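Putting the equipment budget for the picking cell in writing, partly so I stop doing it in my head. It's for the returns bench, mixed small goods, one arm, one bin at a time. Thread.

1/ The number everyone asks for is the arm. Fair enough, but on our sheet the arm is one line out of 24. The other lines are where the last budget went wrong, so I'm starting with those.

2/ Grippers. We have two quotes, one from Fevov and one from Sequeira. Fevov is cheaper up front and charges separately for replacement fingers. Sequeira includes a spare set. I've asked both for a price on fingers alone, in writing, good until November.

3/ Quoted price for the Sequeira unit is $2,579 before freight and tax. Freight is not on the quote. I've sent it back and asked for it delivered to our door. 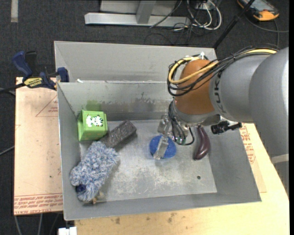 4/ Soft and odd-shaped goods are the ones to budget for. A box is a box. Plush and anything curved or shiny needs its own test time, and test time is wages. I've put 20 days against it. Last year's plan had none.

5/ Bins. A proper fabricated bin costs more than a plastic tote and I was asked to justify it. It keeps its shape and it can be clamped down. We're pricing a second one from the same shop so the two match.

6/ Cabling gets its own line this time – power, data, ties, strain relief, spares. I've set it at $1,000. Someone will want to trim it. Please trim something else.

7/ Software. Zotaver licences by the cell, Tanero by the year for the whole site. With one cell Zotaver wins. With three it doesn't. We have approval for one, so I've costed it for one and put the other figure in a note underneath.

8/ Guarding and the risk assessment are not optional and not mine to negotiate. The labour for both is in the install line. If your integrator lists them as extras, add them before you compare quotes.

9/ Lease or buy: we're buying the arm and leasing nothing. The lease offer was decent but it tied us to their service centre, and the nearest one is a day's drive away.

10/ Things I left off last time and had to go back for: a spare teach pendant cable, a decent trolley, floor protection, training for the second shift. All on the sheet now.

11/ Sheet goes in on Fri 10 July. If you've bought a similar setup and paid for something that isn't listed here, reply with the item and what it cost you. Canadian dollars if you can – otherwise I'll convert it.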